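Keeping the Grippers Honest

At Luruvura, the hand-held grippers come off the table every 75 recordings. Sakda Thongsuk, who runs the maintenance bench, used to wait for an operator to complain. By then the pad had usually slipped on its finger, and the last hour of data was suspect.

The routine is short. Thongsuk closes the fingers on a steel gauge block, reads the gap, and logs it against the unit number. Unit 3421 has the longest record, with some 1018 closures between its last two pad changes. He then wipes the pads, checks the bracket screws with a preset driver, and opens and closes the jaws by hand to feel for grit. A worn pad is peeled off and the finger cleaned before a new one goes on -- glue left underneath will tilt it.

Misaki Takagi handles the second half, a trial on household goods. The gauge block is rigid and says little about how a pad behaves under a soft load. Plastic bags are the hardest item on her list. The film creases, the contents shift, and the contact patch changes as the fingers close. With the teal bag pinched between the black fingers, she looks first at the dark blue pad on the inner face of the right one, where it presses on the plastic. If its edge has lifted, the unit goes back to Thongsuk. Thin stock is tried too, such as the tan strip held in the second gripper, turned sideways near the glass jar. A unit that drops either item twice is stripped down to the bracket and set up again from the gauge block. 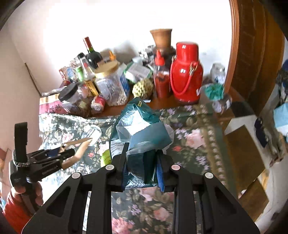
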